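Eight Weeks in Vundano and I Still Haven't Seen the Ocean

02/01/2026 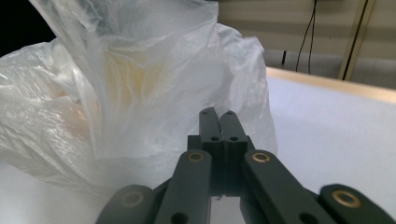 White bag, white table.

So I finally caved and bought Vundano, the co-op trading game my brother has been bugging me about since July, and wow, I get it now! I was supposed to try it for one evening. My log says I've played 1,601 turns.

If you haven't run into it, you and up to six other people share one river valley. Everybody starts in Darnidville, a muddy little port with two docks and a tavern, and you haul goods upstream until somebody can afford the sea charter. That's the plan, anyway. My group has been at it for eight weeks and we keep spending the charter money on barges. (I love the barges. You can paint them!)

The thing that grabbed me is how slow it is. You put in your turn, you close the game, and you come back after dinner to see what everyone else did. There's no timer yelling at you and no voice chat unless you want it. I've played shooters online for years and I'd forgotten how nice it is to think about a move while I'm doing the dishes.

We play on a server called Mundix, which is run by a guy named Gunther Brandes out of his spare room. He resets the weather table by hand every Sunday and posts the new one with little notes, like "sorry about the fog, McIntyre people." McIntyre is the mill town halfway up the map, and it gets fog constantly. I set up my grain business there before I knew that. Lost two full cargoes my first week and had the best time doing it.

A few things I wish I'd known going in. Buy rope early, the price doubles once the second dock opens. Don't sell wool in Darnidville, ever. Read the harbor board before you end your turn, even when you're sleepy, because other players leave contracts on it and some of them are crazy generous. And turn off the gull sounds! It's under Ambient, at the very bottom of the list.

The map screen could use some work. Zooming in makes the labels jump around, and on my laptop the upper river gets so crowded that I keep clicking the wrong landing. I sent a whole barge of lamp oil to a swamp that way.

We have an open seat right now if anyone wants in. Leave a comment with your player name and I'll pass it along to Gunther before Sunday's reset.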